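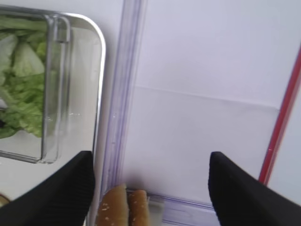

El juicio por la red del puerto terminó el martes pasado y todavía no sé muy bien qué pensar de la sentencia. Fui a once de las sesiones, casi siempre al fondo de la sala, y tomé notas en un cuaderno que ya está lleno. Por las noches llegaba a casa tan cansado que cenaba lo primero que encontraba, normalmente lechuga picada de un recipiente transparente de la nevera, de pie, mientras pasaba las notas a limpio. De ahí sale esta entrada, que llevo tiempo queriendo escribir.

El caso, para quien no lo haya seguido: la policía registró en noviembre 23 naves y viviendas vinculadas a Hinach, una empresa de transporte que sobre el papel movía piezas de recambio. Según la fiscalía, entre las piezas viajaba cocaína, y el dinero se blanqueaba a través de Prudano, una inmobiliaria con una oficina minúscula y 3 empleados. El acusado principal era Kamarul Latuheru, que figuraba en Hinach como simple encargado de almacén.

Lo que más tiempo ocupó fueron los teléfonos. La defensa de Latuheru, a cargo de Rohani Nugroho, sostuvo que los mensajes se habían obtenido sin una orden válida. La jueza los admitió casi todos. Dejó fuera una conversación con Ilham Wuisan, el contable, y creo que por eso Wuisan salió absuelto de blanqueo y condenado solo por falsedad documental.

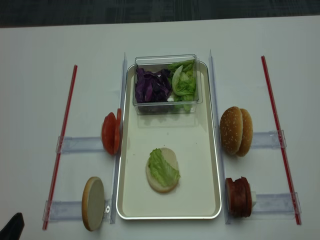
La declaración de Wuisan duró una mañana entera. Explicó que firmaba facturas en bloques de 50 sin leerlas y que nunca preguntó por los alquileres que pagaba Prudano. El fiscal le enseñó una de las facturas, con la fecha corregida a mano, y contestó que la letra no era suya. La perito, Ningsih Ngau, dijo que no podía afirmarlo ni descartarlo.

A Latuheru le han caído nueve años. Nugroho ha anunciado recurso y supongo que volverá con el asunto de la orden. Queda además la pieza separada sobre los funcionarios del puerto, que sigue bajo secreto. Cuando se levante pediré copia del auto y lo comentaré aquí. Si alguien estuvo en la sesión de las conclusiones, que me escriba, porque me la perdí y solo tengo el resumen de la prensa.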